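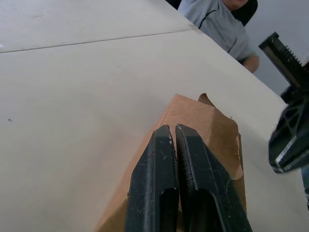 ## Bench walk-through, chores trial, 12 Feb 2018

Filled in by Imani Haddad for Timico. Items follow the Dravico shop checklist, which was written for drill presses, so a few boxes don't fit. Marks are OK, FIX or N/A. Question at the top of the work order: "Can it do the small jobs yet?" See comments.

### A. Fingers and grip

- [x] **Fingers tight, no play.** OK. Checked by hand with power off.
- [x] **Finger surfaces.** OK for now. Scuffs and small chips on the black faces, mostly along the inner edges. Cosmetic. My own hands would score lower.
- [ ] **Grip on soft or odd-shaped items.** FIX. Crumpled brown paper is still the hardest thing we own. My nephew clears it off a table in one second, for a cookie. Nearly 100 practice tries logged in January, and I would not leave the room during any of them.
- [x] **Grip force limit set.** OK. Limit is in the Urkow settings file and the file is locked. Please stop asking me for the password.

### B. Two-arm work

- [x] **Stop button within reach of the operator's seat.** OK. Pressed it twice. Everything stopped, including the conversation.
- [x] **Speed limit for shared lifts.** OK. Set to 71 percent. I would have picked lower, but I was asked to inspect, not to have feelings.
- [ ] **Cables clear of travel.** FIX. There is slack on both arms, and one cable hangs down past the table edge. Clip it back before the next session. A shop vac cord in that position would get a red tag.
- [x] **Work half of the table kept clear except for the job.** OK. One block, two grippers.
- [ ] **Scissors put away.** FIX. They are on the far half of the table, near the back edge. Drawer, please.
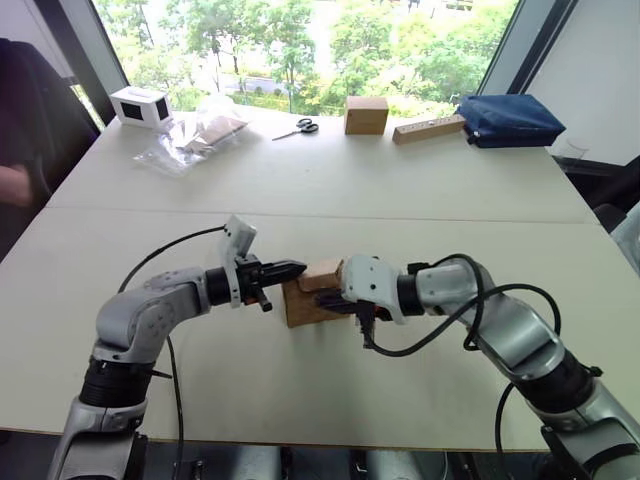
### C. Is it doing the chore?

- [x] **Holding a block of wood.** OK. Two arms on one small block is what my grandfather called overstaffed, but both sides had hold of it.
- [ ] **Sanding, gluing, clamping.** N/A. Not tried. Dhanial's sales sheet says "soon" on page one and again on page four.
- [ ] **Clearing up afterward.** FIX. See paper, item A3. The bag of flat pieces hasn't been attempted either.
- [ ] **Sweeping.** N/A. I swept.

### D. Paperwork

- [x] Service interval is 3000 cycles. Counter reads 275. OK.
- [ ] Spare fingers on the shelf. FIX. Label is there, box is empty.

**Result:** pass with four fixes under A to C and one under D. Supervised use only. Broom stays on the hook by the door.

I. Haddad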